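4. Preparing your autograph album for a premiere

This section explains how to set up the Kolten album before you go to a red carpet or a stage door. Please read it until the end before you put in the first photo. The complete album has 30 sleeves and holds prints of the common sizes.

4.1 Inserting the prints

1. Wash your hands and dry them well. Hold each print only by its borders.
2. Open the rings by pulling both tabs at the same time.
3. Slide the print into the sleeve from the top, with the face of the actor toward you.
4. Put the prints in the order in which you expect the guests to arrive. If you do not know the order, use the alphabet.
5. Close the rings and check that no sleeve is caught between them.

Note: Glossy prints must be wiped with the dry cloth from the Trultetti pen set before signing. If you skip this, the ink can make small drops and the signature looks broken.

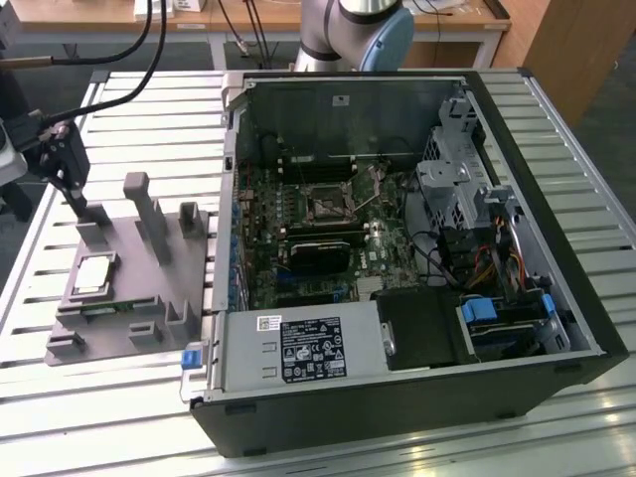
4.2 Choosing the pen

1. For dark photos, take the silver or the gold pen. For light photos, take the blue one.
2. Shake the pen with the cap on, then press the tip on scrap paper until the ink comes.
3. Carry at least 4 pens. Guests in a hurry sometimes walk away with one.

Caution: Do not close the sleeve over a fresh signature. Wait 12 minutes, or longer when the evening is humid. Our customers in Lagos tell us that they wait almost double.

4.3 At the barrier

1. Take out of the album only the print you need now.
2. Lay it on the hard board and fix it with the clip.
3. Offer the pen with the cap already removed.
4. Say the name you want in the dedication slowly, and spell it if necessary.

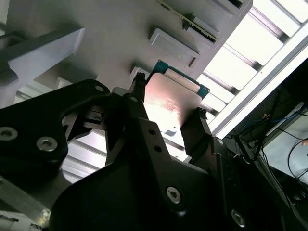
5. After signing, keep the print flat on the board until the ink is dry.

Note: Some events, such as the Furkilholm film evenings in October, do not permit bags at the barrier. The album can be carried with the shoulder strap alone (see section 6).

4.4 Storage at home

Keep the album standing, away from windows and heaters. Do not use tape inside the sleeves. Spare sleeves are sold in packs of 12.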